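List archive: tablesetters
Home | Threads | Search | Subscribe | Log in

Re: mismatched plates, and is it worth hunting for the old ones?

Tae-yang Song wrote:

> I've inherited my aunt's dishes, and by "inherited" I mean three boxes
> arrived and there isn't a full set of anything in them. Plenty of dinner
> plates in two patterns that don't go together, a stack of small bowls, one
> gravy boat with no saucer. My instinct is to sell the lot and buy plain
> white. My partner says keep it and mix it. I've never set a table with
> things that don't match and I'm afraid it'll look like a yard sale.
>
> Also, one of the patterns has Skosura stamped on the back. Does anybody
> know if those are worth tracking down, or if they chip like crazy? And is
> it OK to put them in the dishwasher? There's a gold line on some of them.
>
> Tae-yang

Keep them! Please keep them. I read your message on my phone while I was waiting for the kettle and I've been composing this reply in my head all day, so apologies for the length.

I ate off plain white plates for most of my adult life and there is nothing wrong with them. They go with everything and you can always buy another one. But I have never once had a guest pick up a plain white plate, turn it over and ask where it came from, and with the odd ones it happens nearly every time I have people here. My cousin's little boy chooses his plate before he takes his coat off.

On the yard sale worry, which I had too. What fixed it for me was picking one thing that stays the same all the way around the table and letting everything else wander. In my house it's the glasses. They're cheap, they're all the same shape, and I have enough of them that breaking one doesn't matter. A friend of mine does it with napkins, all the same washed-out green, and her plates are a complete riot. You could do it with the cloth or the mats. If the eye finds something regular going around the edge, it seems to forgive the rest.

The other thing that helped was laying it all out before deciding anything. Clear a big surface, get every piece out of the boxes and leave it there for an evening. You'll walk past and move things. I found that two patterns I'd have sworn were enemies were fine once there was a third one between them, and that one bowl I loved just fought with everybody (it lives by the front door now and holds keys).

Color is where I'd be bold. People get nervous and try to match blues with blues, and then it's slightly wrong, and slightly wrong looks worse than very different. I had a run of pale blue side plates that I kept trying to put with a darker blue dinner plate and it always looked like I'd run out of the right ones. As soon as I put them with brick red it looked like I meant it.

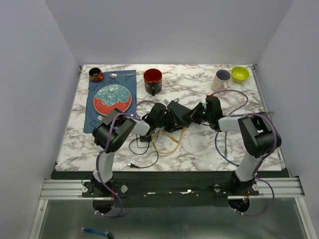 Strong patterns want some quiet next to them, too. If a plate has a lot going on, I'll give it a plain bowl or nothing at all on top, and I'll keep the serving dishes dull. My serving dishes are the dullest objects I own! Two big off-white ovals from Husau, bought as seconds, one with a bubble in the glaze. They have been to every holiday meal since we moved in and they get along with everything.

About your two patterns that don't go together. Try alternating them around the table instead of putting one kind at each end. With one kind at each end it looks like two families who aren't speaking. If you alternate, the difference turns into a rhythm. And if that still bothers you, use one for the main course and the other for dessert, and then they never have to meet.

Now, Skosura. I have a few, so take this as one person's kitchen and no more than that. Mine have held up very well on the flat parts and badly on the rims. I've got tiny chips on most of them, the kind you find with a fingertip before you see them. I think that's mainly how I stacked them for years, straight on top of each other and shoved in sideways. I put a circle of felt between them now (you can cut it from craft felt, or a paper towel works fine if you don't mind how it looks) and I haven't had a new chip in a long while. Run your finger around each rim when you unpack. If it feels sharp, I wouldn't eat off that one, but it will make a lovely thing to put under a plant.

Worth tracking down? For money, I doubt it. I paid 4 dollars for my best one at a church sale and I've seen the same plate in a shop window with a tag saying 235, and I'd bet it's still in that window. What people ask and what people pay are two separate things. For your own pleasure, yes, absolutely. Go look. I have spent whole Saturday-ish mornings (you know the feeling, whatever day it is) digging through newspaper in the bottom of a box, and I've come home with one saucer and been thrilled.

Do search by the number on the back as well as the name, if yours has one. Mine are pattern 268 and sellers very often don't know the name at all, they just type in what they can read. I found my only platter that way. It was listed as "old dish, 268," with a blurry photo, and no mention of the maker anywhere.

Gold line: hands only, no dishwasher, and no microwave either. I know that's a pain. The gold goes dull first and then it goes altogether, and it doesn't come back. I lost the line on two cups before I figured out what was going on. Warm water, ordinary dish soap, a soft cloth, and put a folded towel in the bottom of the sink so that if one slips it lands on something kind. The ones without gold I'd be more relaxed about, though I'd still keep them off the bottom rack where the pots bang around.

One safety thing that I'd feel bad leaving out. With older painted dishes, when you don't know the age, it's sensible to be careful about lead in the glaze or the decoration, especially where the paint is worn or the surface has gone crackly. I don't put anything sour on my oldest ones, no tomato, no lemon, no vinegar dressing, and I don't store food on them. The really worn ones hang on the wall. The swab kits from the hardware store can give you a hint but I wouldn't treat a clean swab as a promise. If you plan to eat off them daily, a proper lab test on one plate from each pattern would settle it better than any of us can.

The gravy boat! Don't get rid of the gravy boat. A gravy boat with no saucer is the best small vase in the world. Short stems, something floppy, and it sits low so people can see each other across the table. I've also used one for pancake batter and it pours better than my actual batter jug. If you do want it to hold gravy, set it on any small plate that's a bit wider than the foot and let it be mismatched like everything else.

For the little bowls, count yourself lucky, because small bowls are what I run out of. Olives, salt, lemon wedges, somewhere to put the olive pits. When we do a big dinner in November there's a small bowl between every pair of people and it makes a plain meal feel like a feast. Kids like them as well. Mine would eat nearly anything if it came in three tiny bowls.

If after all that you do need to fill gaps, I'd go slowly. The Kumarasinghe catalog has open stock in solid colors, which means you can buy a single plate without a set, and the rust one is my favorite thing to put with anything busy. I don't have any from Uveck myself, but somebody on this list posted a while back about their shallow bowls and was very happy with them. It might be worth a search of the archive. I'd wait until you've had people over a couple of times, though. You might find you don't miss what you thought you were missing. I was sure I needed a matching set of soup plates and it has been years and we still eat soup out of whatever's clean.

And there's the other side of it, which you didn't ask about. I have my grandmother's serving spoon and one plate of hers, and the plate has a chip and no brothers or sisters, and it goes out every single time. I like that somebody is eating off it. You said you've got three boxes from your aunt. Even if most of it ends up going to a new home, set a place with hers first and have dinner on it, then decide.

Would you tell us what the second pattern looks like? You only gave us the one name. Flowers, bands, a scene of some kind? There are people here who can identify a plate from a description of the leaf in the corner, and they've been quiet lately and could use something to chew on. If there's any mark pressed into the clay and not printed, do a pencil rubbing of it on thin paper. It comes out much clearer than trying to squint at it under a lamp.

I'm off to wash up by hand, on my folded towel. Let us know how the big layout goes, and what your partner says when you tell them they were right!

4 replies | 2 shares
Previous in thread | Next in thread | Back to top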